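第4章　卓上備品の準備と配置

本章では、Kellosum各室に備え付けの卓上備品「Clellau」のうち、トレイ、マグ及びコースターの取扱いについて定める。湯沸かし器及び茶葉の管理については第6章を参照のこと。椅子及び卓そのものの移動は本章の対象に含まない。

4.1　備品の構成

Clellauの卓上備品は、次の品目からなる。

トレイ（角丸長方形、縁付き）
マグ
コースター（編地）
コースター（籐風）
コースター（小、茶色）
保管箱「Skokon」

マグ及びコースターの配備数は室によって異なる。各室の配備数は、保管箱の蓋の内側に貼付した備品票に記載してある。備品票の数と現品の数が一致しない場合は、使用を始める前に備品票の余白にその旨を記入し、管理窓口へ申し出ること。別の室の備品を借りて数を合わせてはならない。

マグの色は統一していない。内側と外側で色の異なるもの、単色のものが混在するが、いずれも正規の備品である。同じ色のマグを揃えるための交換には応じない。

注記　保管箱の底に敷いてある薄紙は梱包材ではない。廃棄せず、箱に戻すこと。

4.2　使用前の確認

使用者は、備品を卓に出す前に次の確認を行う。

1　保管箱を床に置かず、配膳棚の上で蓋を開ける。
2　マグを一つずつ取り出し、口縁と持ち手の付け根に欠け又はひびがないことを目視及び指先で確かめる。
3　マグの底面を確かめる。底面にざらつきがあるものは天板を傷つけるおそれがあるため、使用しない。
4　トレイの縁に浮き、割れ又は反りがないことを確かめる。平らな面に置いて対角を軽く押し、がたつくものは使用しない。
5　コースターの両面を見て、糸のほつれ、籐風の編み目の折れ、飲み物の染みの有無を確かめる。
6　備品票の確認欄に室名と使用開始時刻を記入する。

注意　ひびの入ったマグに熱い飲み物を注ぐと、割れてやけどを負うおそれがある。ひびか模様か判断がつかない場合は、ひびとみなして取り除くこと。

取り除いた備品は保管箱に戻さず、配膳棚の下段にある返却かごに入れる。欠けた破片がある場合は紙に包み、本体とともに入れること。接着剤による補修は行わない。

コースターに軽度の染みがある場合は、その面を下にして使用してよい。両面に染みがある場合は返却かごに入れる。

4.3　天板の準備

Clellau仕様の卓は、天板に淡い色調の花柄を印刷してある。柄の地色が明るく、汚れが柄に紛れて見落とされやすいため、準備にあたっては斜め方向からも天板を見ること。

1　乾いた布で天板の塵を払う。手前から奥へ一方向に拭き、往復させない。
2　水で湿らせて固く絞った布で、同じ方向に拭く。
3　輪染み又は糖分の付着が残る場合に限り、洗浄剤Pearceを布に少量含ませ、該当箇所を押さえるように拭く。
4　Pearceを用いた箇所は、2分以内に水拭きを行う。
5　乾いた布で仕上げ拭きをする。

注意　Pearceを天板に直接吹き付けないこと。印刷層の色落ちの原因となる。また、研磨剤を含む洗剤、メラミンスポンジ及びアルコール濃度の高い除菌剤は使用できない。

壁面に壁紙を施した室では、布を振るって水滴や洗浄剤を壁に飛ばさないよう留意する。植物柄の壁紙は水拭きの対象外である。誤って飲み物がかかった場合は、乾いた紙を当てて水分を吸わせ、こすらずに管理窓口へ連絡する。壁紙の柄の部分を消しゴム等で擦ることは禁止する。

天板が乾いたことを手の甲で確かめてから、4.4の配置に進む。水分の残った天板に編地のコースターを置くと、糸が湿気を含み、淡色の柄の上に色が移ることがある。

4.4　配置

配置は、奥のコースター、手前のトレイ、マグの順に行う。トレイを先に置くと、奥へ手を伸ばす際に袖がマグに触れやすい。

1　編地のコースターと籐風のコースターを、卓の奥側の縁に沿って置く。両者を重ねないこと。
2　小さい茶色のコースターを使用する場合は、編地及び籐風のものに重ならない位置に置く。
3　トレイを両手で持ち、手前中央に静かに下ろす。天板の上で引きずって位置を直さない。
4　マグをトレイの手前側に並べる。
5　使用者の席に着き、トレイの縁が卓の縁からはみ出していないことを確かめる。

卓の寸法又は席の向きによって、図のとおりに並べられないことがある。その場合も、コースターを奥、トレイを手前とする関係は保つこと。
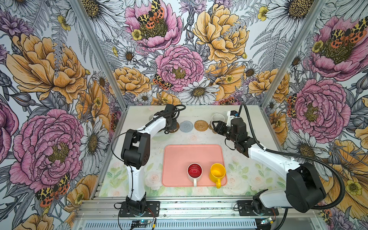 マグの持ち手の向きは、席に着く者がトレイ越しに手を伸ばさずに取れることを基準として定める。右利き、左利きの別を事前に確かめられないときは、特定の側に寄せず、手前に向けておく。図では、角丸のピンク色のトレイに並ぶマグのうち、左側の、内側が赤く外側が白いものがこの向きにあたる。奥の縁に沿った淡い灰青色の編地のコースターと黄褐色の籐風のコースターは、飲み物を注いだ後に各人の席へ移して用いる。移動させる際はコースターのみを先に送り、その後にマグを載せること。

注記　トレイの縁はわずかに立ち上がっているのみで、多量の液体を受けることはできない。こぼした飲み物をトレイに溜めたまま持ち上げないこと。

4.4.1　マグの間隔

トレイ上のマグは、隣り合うものの胴が触れない間隔で置く。持ち手を横に向ける場合は、持ち手と隣のマグとの間に指が入る余裕をとる。余裕がとれないときは数を減らし、二度に分けて運ぶ。

一つのトレイに載せてよいマグは4個までとする。飲み物を注いだ状態で運ぶ場合は2個までとし、トレイの端ではなく、両手の間に重さがかかる位置に寄せて載せる。運搬を終えて卓に下ろした後に、手前側へ並べ直す。

マグの積み重ねは、空の状態であっても行わない。

4.4.2　コースターの使い分け

熱い飲み物には編地のコースターを用いる。籐風のコースターは、冷たい飲み物及び常温の飲み物に用いる。籐風のものに熱いマグを長時間置くと、編み目が反ることがある。

小さい茶色のコースターは、匙及び茶漉しの仮置きに用いる。マグの底がコースターの外にかかるときは、飲み物用として使ってはならない。

同席者の数がコースターの数を上回る場合は、熱い飲み物の席に優先して配る。不足分を紙ナプキンで代用してよいが、濡れた紙ナプキンは速やかに取り替えること。

4.5　使用中の取扱い

飲み物は、マグの縁から指の幅ひとつ分を残して注ぐ。注ぐときはマグをトレイに載せたままとし、手に持って受けない。内側が濃い色のマグでは、茶の水面が見えにくい。室内の照明を落としているときは、注ぐ前に照明を戻すこと。

注意　小さな子どもが同席する場合、トレイを卓の縁に近い位置に置いたままにしないこと。飲み物を注ぐ前にトレイを卓の中央へ寄せ、持ち手を子どもの席と反対の方向へ向ける。

使用中に飲み物をこぼした場合は、次の手順による。

1　周囲のマグをトレイごと離れた位置へ移す。マグに飲み物が残っているときは、マグだけを一つずつ移す。
2　乾いた布を液面に置き、吸い取る。
3　コースターが濡れたときは直ちに天板から外し、返却かごの横の網に立てかける。
4　4.3の手順により天板を拭く。
5　床に液体が落ちているときは、卓より先に床を拭き、転倒を防ぐ。

卓の上に書類を広げる場合は、トレイとの間に手のひら一つ分の間隔をあける。コースターを文鎮の代わりに用いないこと。

菓子を同時に供する場合は、菓子皿を別に用意し、トレイに直接菓子を置かない。油分の多い菓子の包み紙についても同様とする。

4.6　片付け

使用後の片付けは、その室を使用した者が行う。退室時刻までに終えられるよう、あらかじめ時間をとること。

1　マグの中身を配膳室の流しに捨てる。室内の手洗い器には捨てない。
2　マグを中性洗剤と柔らかいスポンジで洗う。持ち手の内側は茶渋が残りやすいため、念を入れて洗う。
3　マグを水切り棚に伏せ、水滴が落ちなくなってから布で拭く。
4　トレイを水で流し、乾いた布で両面を拭く。縁の内側の角に水が残っていないことを確かめる。
5　編地のコースターは表面の屑を手で払い、平らに置いて乾かす。
6　籐風のコースターは固く絞った布で拭き、風の通る場所に立てて乾かす。水に浸してはならない。
7　天板を4.3の手順で拭く。

マグに茶渋が残る場合は、管理窓口が定期に漂白を行うため、使用者が漂白剤を用いる必要はない。備品票の備考欄に「茶渋」と記入すること。

注記　編地のコースターを洗濯した場合の乾燥時間は6時間を目安とする。乾燥機及びアイロンは使用しない。形が崩れたものは、湿っているうちに円形に整える。

4.7　保管

保管箱Skokonへの収納は、次の順による。

1　箱の底に薄紙を敷く。
2　トレイを箱の長辺に沿って立てる。
3　マグを仕切りの中に口を上にして入れる。持ち手は箱の対角方向に向ける。
4　乾いたコースターを、編地、籐風、小の順に、マグの上の中皿に納める。
5　備品票に終了時刻及び現品の数を記入し、蓋を閉める。

編地と籐風のコースターを同じ段に重ねる場合は、間に薄紙を挟む。籐風の編み目に糸が掛かると、引き離す際にほつれを生じる。

蓋が閉まりきらないときは、無理に押さず、マグの持ち手の向きを見直すこと。箱の留め具は左右両方を掛ける。箱を2段に積むことは認めるが、それ以上は積まない。

湿った備品を納めたまま蓋を閉めると、臭い及びかびの原因となる。乾燥が退室時刻に間に合わない場合は、蓋を開けたまま配膳棚に置き、備品票の備考欄に「乾燥中」と記入する。次の使用者は、収納を引き継いだ後に確認欄へ記入する。

4.8　配置に関する不具合と処置

トレイががたつく
底面に付着物がないか確かめる。付着物がなく、別の平らな面でもがたつく場合は反りとみなし、返却かごに入れる。

マグを持ち上げるとコースターが付いてくる
底面の水分が原因である。マグとコースターの両方を拭く。籐風のコースターで繰り返す場合は、編地のものに替える。

コースターが天板の上で滑る
天板に洗浄剤が残っていることがある。水拭きと仕上げ拭きをやり直す。

天板の柄の一部が薄く見える
もともと淡い色で印刷した箇所がある。卓の裏面に貼付した柄見本と見比べ、見本と異なるときに限り管理窓口へ申し出る。見比べる際に卓を傾けないこと。

トレイの色が他室のものと異なる
製造時期による色の差であり、使用に支障はない。

保管箱に前の使用者の備品が混入している
自室の備品票にない品は別に取り分け、室名を書いた紙を添えて配膳棚の上段に置く。

4.9　備品の交換及び補充

備品の交換は、備品票の写しを添えて管理窓口に申請する。申請にあたっては、品目、数、及び破損か紛失かの別を記入する。破損品がある場合は現品を返却かごに入れておくこと。

編地のコースターの交換品は、在庫の都合により色が変わることがある。籐風のものについては径が揃わないことがあるが、マグの底が収まるものを支給する。

個人で持ち込んだマグ及びコースターを室内で使用することは差し支えない。ただし、保管箱に納めず、退室の際に持ち帰ること。持ち込んだ品を天板に直接置く場合も、4.2の手順3による底面の確認を行う。

来客用に追加の備品を必要とする場合の手続は、第6章の末尾に掲げる。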